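How many demos before plate washing stops being a coin flip?

Board: Manipulation / Data collection

urathore
Posted Wed 7 February
We're at 159 teleoperated episodes of wiping a plate with a sponge and the policy is still mediocre. It gets the sponge onto the plate fine. After that it either makes one lazy pass and quits or keeps rubbing the same spot until the timeout. My lead wants to go to 319 by the end of April on the theory that more is more. I'm not convinced. Before I burn two months of operator time I'd like to hear from people who have done wet tasks for real, not from people who read the Siniteck blog.

Setup: wrist camera plus one overhead, same plate every time, same red surface under it, real water. 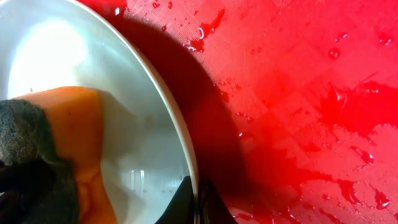 My suspicion is that the operators are the problem. We have three of them and each one wipes differently. One goes in circles, one goes back and forth, one sort of dabs. The model averages the lot into mush.

garg_k
Seen this. Fifty clean episodes from one person beat our whole mixed set. Pick your best operator, write down the stroke, throw the rest out.

lbarbu
> Fifty clean episodes from one person beat our whole mixed set

Beat it on what? The same plate in the same spot, I'm guessing. Of course a narrow set wins a narrow test. Move the plate over a hand's width and try again.

garg_k
We did move it. Not a hand's width, I'll give you that.

lbarbu
So no, then.

wnair
I'd look at the water before the operators. A shiny white plate under a strong light from above gives you a blown-out patch on the plate, and every puddle throws its own glint. A wrist camera sees all of that slide around as the arm moves. Your policy may be steering off highlights. Cheap check: play back ten failures and see if the stall happens when the glare is in the same part of the view.

urathore
Watched some over lunch. Glare is all over the place in the failures, but it's all over the place in the good ones too. Not sure that tells me anything. I could dim the lamp, but then I'm training for a dim lamp.

uniyal_r
What counts as done? Does anyone score whether the plate ends up clean, or does the operator just hit stop when they feel like it? If it's the second one, your "quits early" and "never quits" failures come from the same hole. There's no visible cue for finished in the data. A clean white plate with a few drops on it looks the same on pass one and pass six.

urathore
Operator hits stop. Yeah. That stings a bit.

uniyal_r
Then doubling the set buys you twice as much of that. Put something on the plate. Ketchup, colored paste, whatever rinses off. Wipe until it's gone, then let go of the sponge.

garg_k
Still say one operator.

wnair
Both can be true. I don't buy throwing out two thirds of the data though, tag it by operator and condition on the tag.

vevow_fan
The Vevow recorder does auto labeling for this, might save you the trouble

lbarbu
It labels what it's told to label. We paid for it. It marked episodes as successes with the sponge lying on the floor.

urathore
OK. Plan is 50 new ones, smeared plate, fixed stop rule, all three operators, tagged. If that doesn't beat the old set I'll go argue with my lead about the other number. Will post results either way, and I'll move the plate between episodes before lbarbu asks.

lbarbu
I was going to ask about the sponge too. Do you start it in the gripper every time?

urathore
Yes. One thing at a time please.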